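Print the cube mount first, and bolt it down

Opinion, from the Faltcombe shared workshop
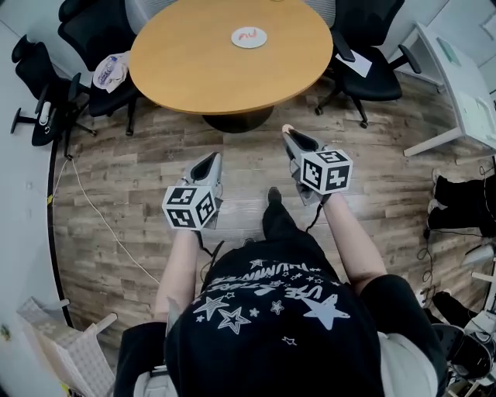
The marker cube is the part that matters

Most write-ups of home-built hand-held grippers spend their length on the jaws. Linkage geometry, finger pads, trigger feel, which filament to use. The marker cube gets a paragraph near the end, usually with a link to a file and the word "attach". I think this is the wrong way round, and after a winter of building a pair of these at Faltcombe I would put the cube at the start of the parts list and the jaws some way below it.

The reasoning is plain geometry. The camera never measures the jaws. It measures the corners of the printed squares, and the software places the fingertips by adding a fixed offset to the cube's pose. A cube that has rotated by one degree on its mount puts the same one degree into every recorded position of the fingertip, multiplied by the distance between the two. At 209 mm, the length from cube centre to tip on our first design, that comes to a little under 4 mm. Our jaws close to a far better tolerance than that, and the effort was wasted.

Our first mounts were glued. Fahad Durrani argued for glue on grounds of weight and I agreed with him, wrongly. A glued joint gives no indication that it has crept. We recorded for most of April before Olga Goicoechea ran the calibration again and found that one of the two offsets had moved. There was no way to say when, so the recordings from that side could not be corrected and were deleted.

The second design uses a keyed socket and two M3 screws. It is heavier by 8 grams. It can be taken off, put back and checked against a flat plate, and the key allows only one orientation. Laiba Paracha drew it in an evening. The file is in the Vurnoren folder on the workshop drive under "mount_v2", and anyone still using v1 should stop.

Against fancy shells

The usual objection is that a badly shaped body tires the wrist, and tired people move differently, so ergonomics is also an accuracy problem. I accept the first half. A session of 8 minutes with a front-heavy gripper is unpleasant. But the remedy is to move mass backwards, and the cube and its socket, fitted at the rear, already do some of that. Curved shells and moulded grips cost days of printing and make the body harder to open when a cable fails.

Cables do fail. I would rather have a plain body with a lid that comes off quickly than a handsome one sealed with adhesive. Soledad Fitzsimmons holds the opposite view and has built the handsome one; her reply is pinned to the board by the laser cutter and is worth reading — particularly the part on strain relief, where she is right and our design is poor.

What I would ask of the workshop

Anyone publishing a gripper design from here should state three things: the cube-to-tip distance, the method of fixing, and the date of the last calibration. The Ansari build sheet has space for all of them and they are nearly always left blank. Jaw opening is always filled in.

I would also like the calibration plate to live in one place. It is currently in the metalwork cupboard, under the Gevus power supplies, and the lower corner is chipped. Apolline Chauvin has offered to machine a new one if someone orders the stock.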